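Grumilwood Robotics Club – shirt folding project
Report 2, for the Stundon show

Where we are

Since the last report we finished the second arm mount, re-did the wiring (again) and started recording folds properly. Both arms are now driven by hand from the two leader arms and everything gets saved, ready for training. Target for August was 400 recorded folds. We have 177. Not great but the first week was nearly all lost to cable faults so the real rate is better than it looks.

Set up

Two arms facing each other across the white table, one gripper each. Wrist cameras plus one view from higher up. Teal long-sleeved shirt for all of the folds so far, we will add other colours once this one works. Start position is always the same: shirt flat, neck towards the operator, body going away.

Wrist cameras

These took longest to sort. The view changes a lot as the wrist turns, so for part of a run you get cloth and for part of it you get background.
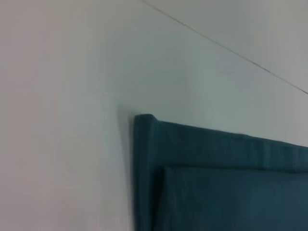

We tried two fixes. First was trimming every recording by hand, which took a whole evening for 11 runs, so no. Second was leaving all the frames in and letting the model see the lot. Going with the second for now. Alexiou's notes (the handout from the spring course) say to keep plain background in the training set anyway, and the old Hokach code we started from does the same.

Blur is a seperate problem. Slower wrist moves help. So does more light, but the lamp we have gives hard shadows and then the cloth edges get confused with shadow edges. Left the lamp off.

Folding order

Version 3 of the order, the one we are keeping:
Left sleeve in.
Right sleeve in, on a slant is ok.
Both grippers take the sides.
Lift and bring the bottom half over.
Let go, press flat.

Sleeves first was a big change. Before that we folded the body first and the sleeves ended up hanging out everywhere – you can't tidy them after with only two fingers on each hand. 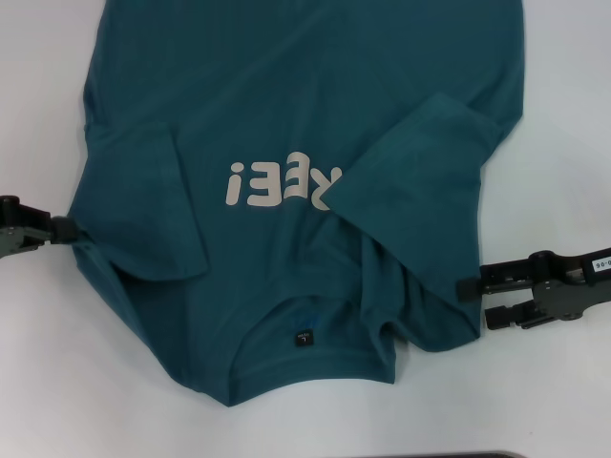

Sleeves folded in, both grippers at the sides of the shirt.

What goes wrong

Cloth bunching near the neck after the right sleeve goes over. It is the most common fault in our log by a long way. If the right gripper comes in too low it drags the layer under the sleeve along with it. We think starting the grip nearer the middle of the side would help but havent tested it enough to say.

Grip slipping. Rubber on the finger tips is worn, new pads ordered.

Arms out of step on the lift. One goes up early and the shirt twists. Partly operator practice, partly lag on the left leader arm. Lag is still there after swapping the usb hub so probably not the hub.

Still to do

Rest of the recordings. Fit the new pads. Train on what we have so far even though its short, just to see if the sleeve step works by itself. Poster for Stundon – text is half done, needs a diagram of the wiring. Someone please label the spare cables before the next session.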